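# Altdale open day: notes from the handheld gripper station

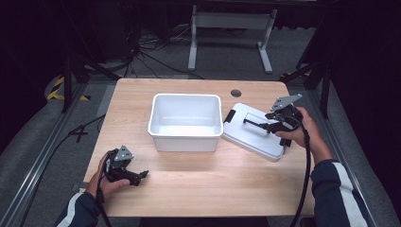 *Photo: Shabani Mfinanga / Plornusden*

**mfinanga_s** wrote:

Went to the Plornusden open day at the Altdale site on 23 September 2019. Posting notes on the manual demonstration station, as a few people here asked how they collect their training runs.

Operator holds one gripper in each hand. Both are wired, and each has a gray triangular marker plate on top for tracking. The task on the table was a white plastic storage bin and its lid. According to the handout the current set for this task stands at 2,929 runs, all two-handed. Target for the first release was 2,000, so they are past it.

Runs are short. The operator starts from a rest position, does the lid, returns to rest, and someone at the desk marks the run keep or discard. I asked what share gets discarded and did not get a number.

---

**taria_bench** wrote:

Did they say how the plates are tracked? Optical I assume. My concern with a plate on top of the gripper is wrist roll. Past a certain angle you lose it from any camera mounted above.

---

**mfinanga_s** wrote:

Optical, yes. The guide said the cameras are placed so that at least 2 have the plate at any time, and runs with a dropout longer than 5 frames are thrown away automatically. I did not see the software do this. I have only the guide's word.

---

**kestrel40** wrote:

I don't see the value in the wires. Cable drag on the right hand is going to end up in the data. You can see it hanging off the right gripper and curving down past the table. Every reach across the table pulls against that. A policy trained on this learns the path of a person working around a cable.

---

**Lanz-fieldtech** wrote:

Disagree. Drag from a light cable is small next to the variation between two operators. We ran tethered and battery units back to back at Lanz in June and could not separate them on path length. The battery units were heavier at the wrist and people tired sooner. What did show up was clock drift on the wireless side. Tethered gave us one clock and we stopped having to realign anything.

---

**kestrel40** wrote:

Path length is the wrong measure. Look at jerk at the start of the motion.

---

**Lanz-fieldtech** wrote:

We did not log jerk. Fair point, I can pull the raw positions and compute it, but not this week.

---

**taria_bench** wrote:

Back to the task. A white plastic lid lying tilted on a table is a decent test. White on white at the rim, and there is that handle slot in the top, so the operator has a choice between hooking the slot and pinching an edge. In the photo the right jaws are pressed on the lid and one long finger lies over the top near the slot. Do they instruct a grasp, or is it free?

---

**mfinanga_s** wrote:

Free. I asked the same thing. The written instruction is one line, "put the lid on the bin." They want the spread.

---

**kestrel40** wrote:

Then I would want the grasp type labeled per run. Otherwise you average two strategies and get neither.

---

**mfinanga_s** wrote:

Not labeled at present. I have sent them the question along with yours about the jerk. Will post the reply in this thread when I have it.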